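Riltside Notes, February
From the data room: hand tools, worn pads and the desk tasks

The desk set passed 762 recordings this month. For those who joined after the fall, the desk set is the part of the Rutari project that covers small jobs people do sitting down: putting pens in a holder, moving a card from one slot to the next, closing a notebook, picking up an eraser. Someone does the job with a hand-held gripper, the camera on the tool records it, and the recordings go to Troels Ravn's group for training. The kitchen set is on its own schedule and will be covered next time.

We had planned on 200 recordings for each of the 4 desk tasks before moving on. Three tasks are there. The fourth, which is standing thin items upright in a divided organizer, stopped at 162. It's the slowest of the lot. A card has to be picked up off a flat surface by its edge, turned, lined up with a narrow slot and let go without tipping over. New operators take most of a morning before they get a run they want to keep. Sólveig Thygesen has been doing most of them and has asked to trade places with somebody on the pen task for a while, so if you have been putting in afternoon hours and would like a change, write to her.

A few things have come up from reviewing the recordings.

Start each run with the jaws open and the desk in view. Many of the early ones start with the fingers already closing on the object, and those are hard to use. The model needs the approach as much as the grasp. Two seconds of looking at the desk before moving is plenty.

Keep failed grasps if you recover from them. If the card slips and you pick it up again, let the recording run and mark it "recovered" on the sheet. If you drop it on the floor, stop and mark it "dropped." Please don't delete anything from the tool yourself. Vibeke Østergaard sorts them at the end of the day and would sooner have too many than too few.

Move the organizer between runs. In one batch of 100 it never shifted, and a policy trained on that batch reached for the same spot wherever the organizer was. A hand's width in any direction is enough, with a turn now and then. Clear plastic organizers should stay in the rotation even though they are harder to see, with their reflections and the desk grain showing through.

The main item, though, is the finger pads. The black pads on the inner faces of the fingers wear at different rates. On the tool we use for the organizer task, both are scuffed and frayed, and the right one is well ahead of the left, with layers peeled back and folded over each other and a piece hanging from the bottom. 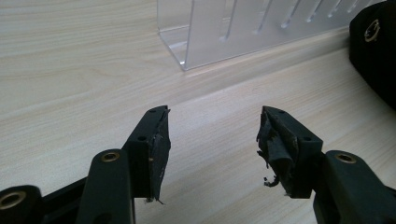

Sólveig Damgaard wrote in after the draft of this item went round. She thinks we should be slower to replace pads than the new rule suggests. A tool with fresh pads on every run gives you a model that has only ever seen fresh pads, and the arms at Marinho will run for weeks between services. She would keep at least one worn tool in use on purpose, note which recordings came from it, and let training sort out whether it hurts. She also points out that a torn pad shows up in view of the camera the whole time, so if all the worn-pad recordings are from a single task, the model may learn to tell the task by the pad.

The last point is a fair one and we had missed it. Nearly all of the organizer recordings come from one tool, and the pen and notebook recordings come from the other two. From now on the tools rotate. Whichever one you used in the morning, take a different one after lunch, and write the tool number in the second column of the sheet. The column has been there since the start and is mostly blank.

On replacement, we have settled on something in between. A pad with frayed edges and scratches stays on. A pad with a loose piece long enough to touch the object or reach the desk when the jaws are low gets changed before the next session. Loose pieces fold under a card and change how it sits, and the operator makes up for it with the wrist without noticing. That habit ends up in the recordings. Pads get changed in pairs, even when one side still looks usable.

Spare pads are in the Maltix drawer under the printer, cut to size. Clean off the old adhesive before you put on a new one, press it down for a minute, and leave the tool overnight if you can. While you have it on the bench, open and close the jaws by hand a few times and check that both sides move evenly. If one lags, put the tool on the repair shelf with a note and use another.

Auður Kvaran is redoing the sheet so that pad condition has its own box: new, worn or torn. She needs a word from each operator on the pads they remember using since the fall, so that the older recordings can be filled in where possible. A guess is no use to her. If you don't remember, say so and the box stays empty.

The remaining organizer runs should be finished before the spring set begins. Slots are open from nine in the morning, two people at a time, and the sign-up list is on the door of the data room.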